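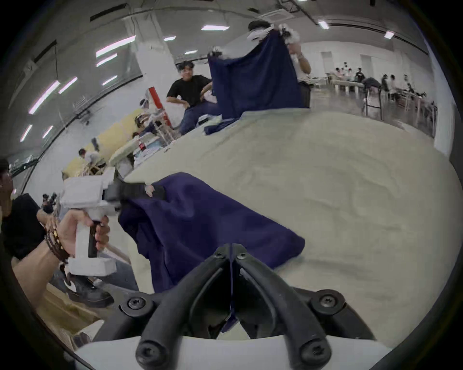
Flaterlow Cloth Handling: README

Recording rules for two-handed cloth work with hand-held grippers. Maintained by Njål Lunde. Last revised 25 January 2020.

Contents

The set holds 3,495 episodes, of which 912 are held back for testing. Tasks are picking up, spreading, folding and stacking. Each folder has the video, the gripper width log and a short notes file.

Rules for operators

Use one gripper in each hand. Do not touch the cloth with bare fingers during an episode. If you have to, stop and mark the episode "touched".

Pinch the cloth close to a corner. Close the jaws until the cloth holds, then stop squeezing. Over-squeezing bends the tips and throws off the width log.

Start with the cloth crumpled. Shake it out and drop it again between episodes so the starting shapes differ.

Keep sleeves and bracelets clear of the jaws.

When people share a sheet, each keeps to their own side. Talk before reaching across.

Wait 2 seconds with the grippers still at the start and at the end.

Rules for checking

Every episode is watched by someone other than the operator. Reject it if the cloth leaves the sheet, if the log has gaps, or if a jaw was loose. A dropped corner is kept and labeled "drop". We want those.

Check the jaw screws before each session and again after lunch. Åberg and Kunden sessions use the same checklist, stored as checklist.txt.

People in view

Bystanders may appear in the background. Anyone who asks to be removed is blurred in the next release. Do not try to identify anyone.

Known issues

Width logs from the Vetix sessions were saved in inches before April. Use the converted files in version 2.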